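January 24, 2018

Cleared the white table today, or most of it.

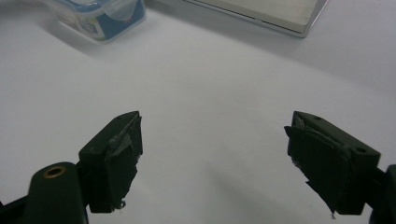 I have been putting this off since August. Every time I walk into the back room I see what has collected there and then go do something else. Orsolya is coming on the weekend to help with the labels and she needs somewhere to sit, so it had to be this week.

Started after breakfast. The mail went first. There was a lot of it, mostly Plendon statements that I don't need on paper, and a letter from the dentist that I should have answered before Christmas. I called them while I had it in my hand and got an appointment. The rest went in the recycling except for the car insurance and the water bill, which are now in the folder. The water bill was 83 dollars, which seems high for two people. I want to ask Erzsébet next door what hers was.

Then the seed packets. I had them in three different envelopes and a coffee can. A lot of them were old and I threw out anything I couldn't read. I kept the peppers, the paprika seed from Ferenc, both kinds of beans and the dill. Ferenc wrote the variety on the packet as "the good one" and nothing else. I will have to call him. He also still has my long-handled trowel and I should bring that up at the same time.

Moved the sewing machine to the shelf in the hall closet. It is heavier than I remember and the shelf bowed a little when I set it down, so I put it on the floor under the coats instead. I don't like it there either. If I took the bottom board out of the bookcase it would fit in the bedroom, but that is a job for another day.

Stopped for lunch at one. Soup from Monday and the end of the rye bread. It needed salt.

After lunch I wiped the table down with dish soap and warm water, then again with plain water. There was an old ring from a paint jar that I worked on for a while with baking soda. It got lighter. I am not going to use anything stronger on it because the last time I tried that, on the kitchen counter, I left a dull patch that is still there.

The light in that room is bad in the afternoon. You get plenty in the middle of the table and then the corners nearest the chair are gray, and that is exactly where you want to be writing. I thought about turning the table the other way. It would block the closet door. A lamp makes more sense, and there is one in the basement that only needs a new plug. I bought the plug at Brarnora last fall and I have no idea where I put it.

I left a clear plastic food container and a flat tray at the far end and decided that was good enough. Things like that belong in the kitchen, but the kitchen drawers are full and I would only be moving the problem from one room to the next. Maybe the tray can be for the labels. Orsolya likes to lay everything out before she starts, and it would save her spreading across the whole table.

The label count, so I have it written down somewhere: the box from Mészáros was supposed to have 2,000 and we have used some for the church sale, and the note inside the lid in Lilla's handwriting says 1,734 left. I am taking her word for it. That is more than enough for the jam jars, even if we ruin a few. The old ones smeared when they got damp, so I want to test one on a jar in the refrigerator overnight before we do them all.

Lilla called at four. Her cough is better. She is not sure about Easter yet because of the work schedule and I told her not to worry about it. She asked if I had found the blue tablecloth and I said no. I really did think it would be under the pile on the table -- it wasn't. It could be in the cedar chest, or I may have lent it out. I have a feeling I lent it to Erzsébet for the christening, but she would have brought it back by now.

Took the recycling out before dark. Very cold, and the path by the garage is icy again. Put down the last of the sand. Need more.

Left over for tomorrow: the drawer with the batteries, the box of photographs (only to move it, not to go through it, or I will be there all day), and the plug for the lamp. Also the chair. One leg is loose and I would rather glue it before Saturday than have Orsolya find out about it.

Supper was eggs. Read for an hour. Back is sore from the sewing machine, so going up early.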